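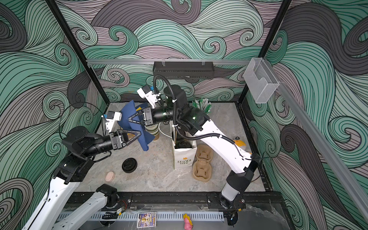
The Case for the Ordinary Counter

Opinion
By the Editorial Board, Clurton Hospitality Review

Small beverage counters are judged on what they pour. Trade awards, customer surveys and training budgets all follow the drink. This publication takes the view that the surface on which the drink is assembled, and the few humble articles kept on it, deserve equal attention from owners and from those who write standards for them.

We begin with the cloth. Of the 162 counter manuals submitted to this office for review, 90 make no mention of cloths beyond requiring that they be "available." A cloth that is merely available will be found under the register, over a tap or in a coat pocket. A cloth should have a place on the counter, a color that identifies its purpose, and a fold that shows it has been put back deliberately. Navy blue is a sensible choice for general wiping and yellow for a second duty, provided that the two duties are written down and that every shift observes them. We do not insist on particular colors. We do insist that a color mean the same thing on Friday evening as it does at opening.

The second matter is the cup. Takeout service has increased the number of separate articles required for one sale, and each must be picked up, joined to another and set down again. The manual used by the Fenau counters assigns a single area to this work and allows nothing else to be stored there. Some owners regard the rule as excessive. 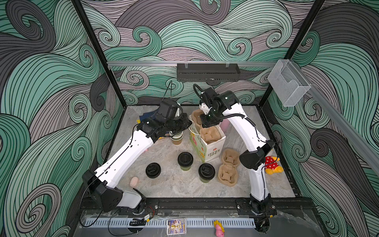

We regard it as the minimum. A cup should be handled by its sides and set down on a clear patch of counter before anything further is done to it. Counters that permit assembly in the hand, over a crowded surface, accept spills as a cost of business and then pay for them in napkins, remade drinks and ill feeling. The Mukham training course devotes its first morning to setting a cup down. Trainees have been known to find this tedious, and the course is correct to continue with it.

The same reasoning applies to supplies in waiting. Paper cups belong in one nested stack, kept low enough that it does not lean. Lids present a more difficult problem. They are light, they slide, and they are too often left lying flat on the working surface between orders. The Tamošiūnaitė guide, which we otherwise recommend, treats lids in one sentence. A revised edition should give them a page. 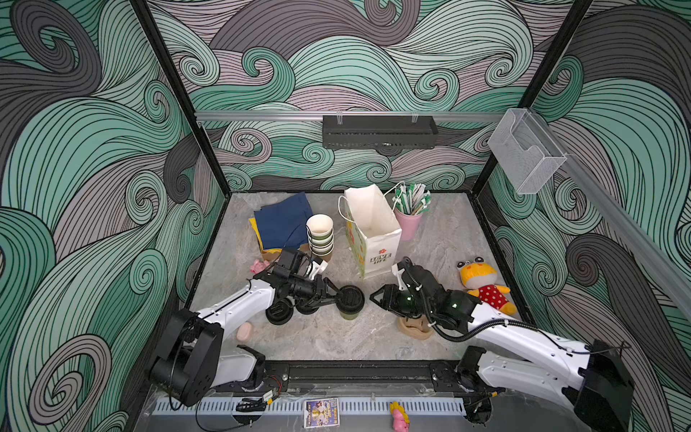 Photo: Clurton Hospitality Review

A lidded cup is the only part of this work that the customer will take away, and there is a tendency to treat everything left behind as invisible. It is visible. Customers waiting at a counter look at the counter. They see whether the cloths are folded and whether the spare lids have been put away, and they form a view of the kitchen they cannot see.

Decoration deserves a brief word. Several owners have written to object to patterned walls behind a work area, on the ground that a busy print disguises disorder. We do not share the objection. A bold pattern in green and gray may be quite suitable where the working surface itself is pale and plain, so that a drip or a stray lid can be noticed at once. The wall may please the eye as the owner sees fit. The surface should be chosen for inspection.

We therefore ask that the next round of counter standards include a written place for each cloth, a reserved area for assembly, and a container for lids. None of these provisions requires new equipment of any significance. Comments from owners and staff will be accepted by this office through the end of May.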